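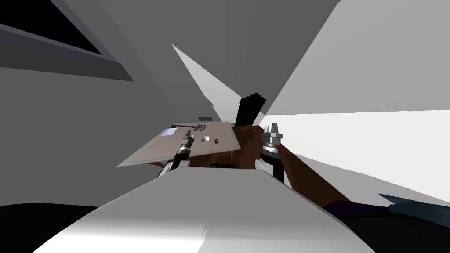
Two grippers at the tan tabletop

About Plunmont

We teach people to mend clocks, and we love it! Plunmont began when Eimear Kinsella offered a February evening class in mantel clocks and had to borrow chairs from the bakery next door. We now run 3 courses a year, from first steps (taking a movement apart and getting it back together) to cutting your own wheels.

Eimear still teaches the beginners. Finbarr Tierney looks after striking and chiming work, and Adanech Birhane takes the 11 places on our advanced course, which fill up very quickly. Bring your own clock if you have one – the odder the better. 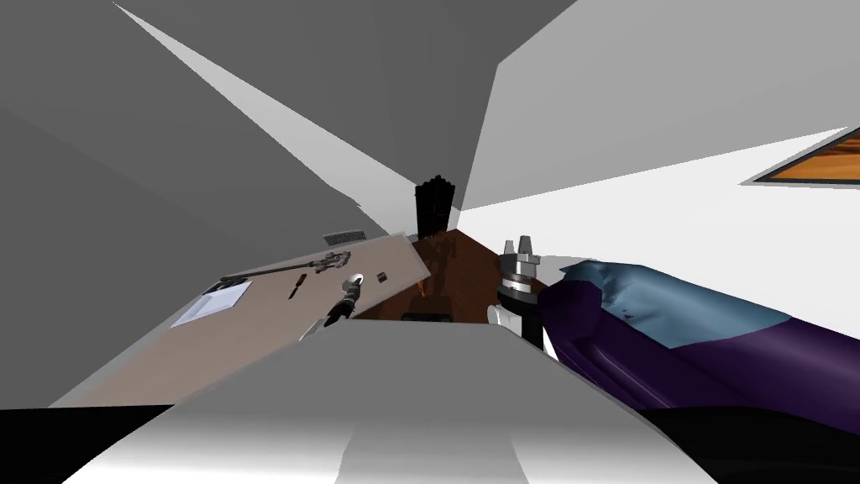
Wrench-like tool, screwdriver and paper on the long table

Our library holds 2,669 books, leaflets and old trade lists, many of them left to us by the Ó Dubhghaill family. Students can borrow 2 at a time, and former students are welcome to come in and read whenever we're open. Doors open at 6 pm on class evenings and the kettle goes on soon after.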